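Flat stock and small parts: handling trials at Mapplebeck

Gallery by Declan Whitcombe

Whether a machine can take over shop-floor chores depends largely on dull jobs such as picking up a sheet, setting it down flat and putting a part on it. Vorholm asked us for an opinion on the packing bench, where staff handle 742 boards and inserts in a shift. Our August work with hand-held grippers covers the same motions, and the person supplies the judgement that the arm will later need.

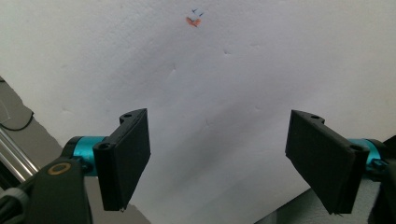

Fingers open, nothing held. A plain white face offers little to aim at apart from the orange-red mark.

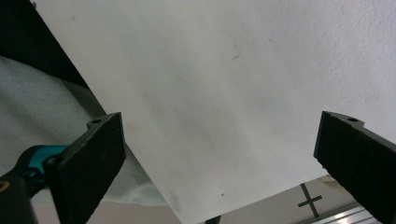 White sheet between the two pads.
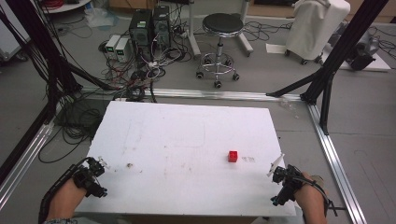
Board flat inside the aluminium rails, red cube on top, one gripper to each side.

Rigid parts are the easier half. A cube presents parallel faces and tolerates a sloppy approach. Sheet goods flex under load, and a grip that suits one thickness will crease the next — Turitico's controller has no setting for this, so we change the closing force by hand.

Our present answer to Vorholm is no for mixed stock and a cautious yes for a single board size. We have asked for 500 further runs before the Idodeck arm is tried unattended. Pads to be inspected every 60 cycles.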